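How Do You Teach a Robot to Move a Bottle?

When you were small, someone showed you how to tie your shoes. Maybe this person held your fingers and moved them for you. Maybe you only looked and then tried alone. A robot can learn in almost the same way. In this page we explain two ways to show a robot its work.

The first way: take it by the hand

Some robot arms can be made soft. This does not mean soft like a pillow. It means the motors stop pushing back, so a person can hold the arm and move it easily. The person moves the arm to the bottle, closes the hand, lifts, and moves it to a box. All this time the robot remembers how each of its joints was bent. Joints are the places where the arm can bend, like your elbow.

This way is good for a short task with one arm. But a robot with two arms and two hands is difficult. You would need to hold everything at the same time!

The second way: remote control

In the second way the teacher does not touch the robot. The teacher wears special glasses and holds a controller in each hand. In the glasses the teacher sees what the robot sees. If the teacher lifts the left hand, the robot lifts its left hand also. The first minutes feel strange. Many people move too fast and the robot pushes the bottle away.

The robot does not have to be a real one. It can live inside a computer, like a person in a video game. Then nothing breaks when there is a mistake. You press a button and the bottle is back in its place.

One lesson at the Lellow robot school

At Lellow, the pupils teach a computer robot to work in a warehouse. The warehouse has conveyors, which are long tables made of rollers. When the rollers turn, the things on top travel along. The task has the name Nimmont, and it is this: take the bottle from the conveyor and put it in the bin.
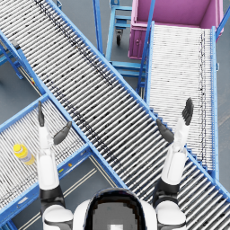 One try, from start to end, is called a demonstration. For the Nimmont task the pupils make 300 demonstrations. Then a teacher checks them all. Last time 206 were good enough to keep. In the others the bottle fell, or the hand closed too early.

Why so many? If the robot sees only one try, it learns only one place for the bottle. So the bottle must lie in a different place each time.

Words to remember

Joint: a place where the robot can bend.
Demonstration: one full try that the robot learns from.
Remote control: to move something without touching it.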